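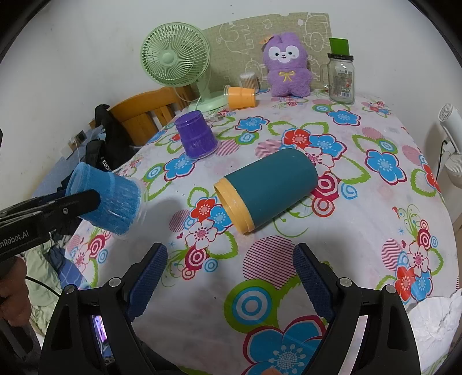

Washing floral tablecloths without killing the print – what works for you?

Kedmont Home Forum > Laundry and Linens

marlowe_stitches
Hi all! I've gone a bit tablecloth crazy since my aunt cleared out her linen closet. I came home with 16 of them, most of them florals, and I love every one. White on white, big cabbage roses, one with tiny violets that I'm scared to even unfold. The trouble is that they've been in a cedar chest for years and a lot of them have those yellow fold lines. I washed the first one on warm with regular detergent and the lines are still there, plus the pink in the roses looks a little sad now. So before I touch the next one: how do you all wash yours? I'm mostly after the everyday cotton kind, the sort you leave on the kitchen table all week with cups and homework all over it.

Orkska
Oh I'm so jealous, what a haul! Oxygen bleach and patience, every time. Fill the tub with warm water, dissolve the powder all the way before the cloth goes in, and leave it overnight. Fold lines that old can take two or three soaks. I did one for 20 hours in January and it came up beautifully, I was dancing around the bathroom.

Please don't use chlorine bleach on the yellow ones. It can make old cotton weak and you won't know until a fork goes through it.

Thomas
I'd be careful with overnight soaks on anything printed. White on white, sure, go for it. Cabbage roses, no. Older reds and pinks can bleed, and then you've got a pink tablecloth. Test first: wet a white rag, press it on the darkest petal for a minute and look at the rag. Any color on it and you stick to cold water and a short wash.

Orkska
I've soaked plenty of prints and never had one bleed.

Thomas
Then you've been lucky with your prints! I lost one that belonged to my grandmother that way, a red poppy border. The whole middle went the color of a shrimp. So I test everything now, even the new ones.

marlowe_stitches
Shrimp!! OK, testing first. I just did the rag thing on the violets and got nothing, and on one of the rose ones I got a faint pink smudge. Cold wash for her then. Does anyone bother with ironing? Mine look like road maps when they come off the line.

Xiuying Yu
Ironing is the best part for me – radio on, coffee next to me (well, a safe distance away). Take the cloth down while it's still damp and iron it on the wrong side. If you can't get to it right away, roll it up in a towel and put it in the fridge. My mother did this and I thought she was nuts until I tried it. It stays evenly damp till the next morning and the wrinkles just glide out.

After that I don't fold mine anymore. I roll them on the cardboard tubes from wrapping paper with a sheet of acid-free tissue around the tube. No fold lines at all, and they look so pretty standing in a basket.

Ernura_h
Rolling changed my life, seconded! The fabric store near me gives away the long tubes if you ask at the cutting counter.

Different opinion on ironing though. For a table that gets used every day I skip it. I shake the cloth out hard, put it on the table damp, smooth it with my hands from the middle out and let it dry right there. By dinner it's flat enough for us. Put a towel under it if your table has a finish that minds moisture.

Xiuying Yu
On my table that would leave a cloudy patch the size of a pizza. Glad it works on yours!

Orkska
Same here, I'd never dare. Mine's oak with an oil finish.

Ernura_h
Mine's an old painted thing, it has survived far worse than a damp cloth.

Thomas
Has anyone got something for berry stains? We're a jam household.

Orkska
Boiling water! Stretch the stained part over a bowl, rubber band around it, and pour from up high. Cotton or linen only. It's so satisfying to watch the purple go. And yes, Thomas, test the print first.

Thomas
Ha, you're learning. I'll try it on the kitchen one.

marlowe_stitches
Update! First white one had two soaks and the fold lines are so faint I had to hold it up to the window to find them. The rose one got a cold wash and kept her pink. I also tried the fridge trick and my husband asked why there was laundry next to the milk. Violets are going in tomorrow, cold and short, wish me luck.

Ernura_h
Good luck! Dry them in the shade, sun is rough on purple.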